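Ticket 2439: Checkout counter cell, start-of-shift checks
Site: Seler
Opened by: Ailsa Dunbar
Status: open, waiting on wording

Good morning all, and thank you for being so patient with me on this one (I know I do go on!). We had another stop on Thursday, before the weighing routine had even begun, and the log gave the same code as last time, 392, "start condition not confirmed." Finlay Kinnear went through the settings with me over the phone and we found nothing wrong with the arm at all. What we did find is that our checklist says "scale ready" and leaves it at that, so one person ticks it when the counter is tidy and the next waits for a zero on the display.

I'd love for us to settle on one meaning, write it down, and stick to it. My suggestion is that a blank display counts as not ready, every time, and that the gripper fingertips get looked at on the same line of the list.

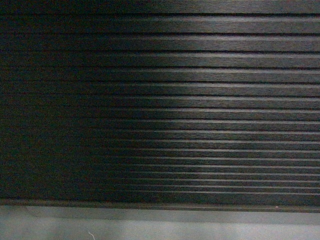
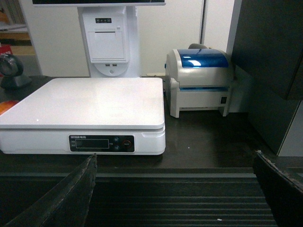

Ghazala Rana replied that she'd go along with the display rule, but would like fingertips to have a line of their own, with initials, as they do at Brosico. A shared tick box always ends up meaning whichever half the person remembered. She also asked that after a 392 we wait 40 seconds before clearing it, and never clear it more than 2 times without calling someone.

I'm very happy with all of that, Ghazala. I'll type up the new sheet this afternoon and attach it to this ticket. Please leave the old one on the clipboard until Torquil has signed off.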